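To: automation-floor list
Date: 15/07/2025
Subject: Re: Wollholm cell, staffing on second shift

> The notice says the picking cell goes to full rate in November and
> that hand sorting stops on that line. It does not say what the nine
> sorters do after that. Does anyone on the list have the Hanik
> numbers? I was told 2000 picks per shift and I do not believe it.

The 2000 figure is the rated value from the Hanik proposal. It assumes single-type bins. With mixed bins we log 1000 per shift, and that is the number the staffing plan should use. I have asked for the notice to be corrected.

On the work itself: the arm takes one block at a time from an open bin. Blocks lying clear of the walls are routine. Blocks close to a wall, or side by side in a corner, are where the retries come from, and a retry costs more cycle time than a clean pick. After three failed attempts the cell stops and waits for an operator.

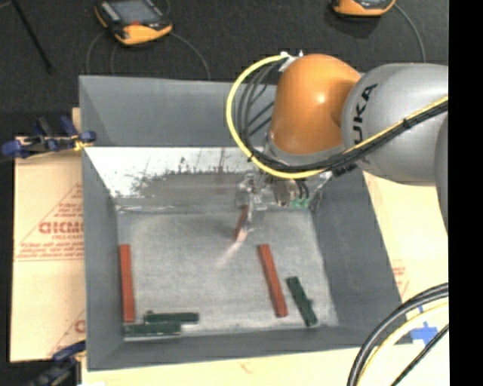 Those stops decide how many people the line needs. At Heinonen they planned one operator for two cells and went back to one per cell within a month. The operator there clears the bin, restarts the program and enters a fault code. Hand speed no longer matters much. Reading the fault log does, and so does knowing when to leave the arm alone.

Current proposal for Wollholm: four sorters move to cell operation, two to incoming inspection, three stay on hand sorting for the part types the gripper cannot hold. Training is 24 hours per person, paid, on shift. The pay grade for cell operation is not settled. The draft keeps it at the sorter grade, which I think is wrong given the lockout duties.

Still open: who is allowed to jog the arm in manual mode, and whether Hatimach will release the fault code list in a form we can print and post at the cell.

Corrections to the list please, not to me directly.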